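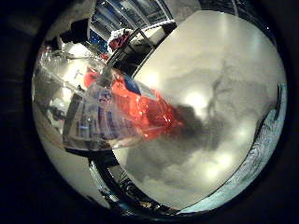
How to Pack a Pantry Shelf So You Can Find Things

Dry goods go missing in a deep cupboard. You buy a second bag of lentils, then find the first one behind the flour. These steps take an afternoon and need very little equipment.

What you need

A roll of masking tape and a dark marker
Clips or rubber bands
2 shallow bins that fit the depth of your shelf
A damp cloth and a dry one

Step 1. Empty one shelf at a time. Start at the top so crumbs fall onto shelves you have not cleaned yet. Wipe the shelf, then dry it. Look in the corners and the peg holes for webbing or small moths.

Step 2. Sort by how you cook. Baking goods go together, then grains and beans, then snacks. Pasta can sit with the grains or get its own spot if you eat a lot of it.

Step 3. Deal with the bags. Thin plastic bags slump and slide, and they are the main reason a shelf gets messy. Press the air out, fold the top down twice, and clip it. Stand the bags in a bin like files in a drawer, with the label facing you.

Step 4. Mark each bag. Write the month you opened it on a piece of tape -- "September" is enough. Put the tape on the fold, where you will see it from above. If you pour something into a jar, cut out the cooking directions and tape them to the back.

Step 5. Load the shelf. Older bags go in front. Heavy items such as rice and sugar belong on a low shelf. Leave a hand's width free at one end so you can slide the bins around.

Whole wheat flour and nuts turn rancid faster than most dry goods, so keep those in the freezer if you have room. Smell them before you use them.

A reader, Mostafa Ouazzani, wrote to ask about spices. Keep them out of this system. They do better in a drawer away from the stove, lying flat with the names up.

Go through the bins before each big shopping trip. Anything down to the last 3 spoonfuls goes into soup that week.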